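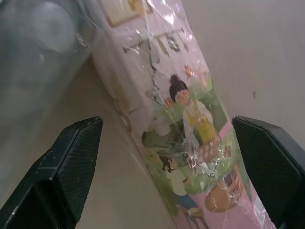

Long package in clear plastic film.

Hallska Leris 6 self-inflating mat: review

The Leris 6 is a three-season sleeping mat with an open-cell foam core bonded to a polyester shell. The number refers to the nominal thickness in centimetres. I used it on 10 nights between March and May, mostly on grass, twice on gravel.

Inflation. With the valve open the mat fills to two thirds of its height unaided. The rest takes six breaths, or one squeeze of the pump sack, sold separately. On first use leave it unrolled overnight, as the foam is slow to recover from being compressed in storage. After that, ten minutes is enough.

Insulation. The foam has vertical channels cut through it to save weight, and these are the weak point. Down to freezing I felt no cold through the mat. Below that, a chill came through at the hips, where body weight closes the foam up. The older Manalo mat, with an uncut core, does better here but is heavier and rolls up much larger.

Comfort. Side sleepers will want it fairly firm. Coralie Trevaskis, who tested the long version for us, let a little air out for back sleeping and had no complaints. The surface is brushed and a slippery bag stays put on it. It also picks up pine needles and holds on to them.

Valve and repairs. The flat two-way valve is easy to work in gloves. The seal collects grit and should be rinsed now and then. One slow leak appeared along a side weld on night eight. The patch supplied did not hold on the curved edge; a thin smear of seam glue did.

Packing. Fold lengthways, roll towards the valve, close, then roll again. The stuff sack is cut too tight and I have stopped using it.

Verdict. A sound mat for spring to autumn and for people who dislike the noise of air-only designs. For winter use, add a closed-cell sheet such as the Sidora underneath, or buy something thicker.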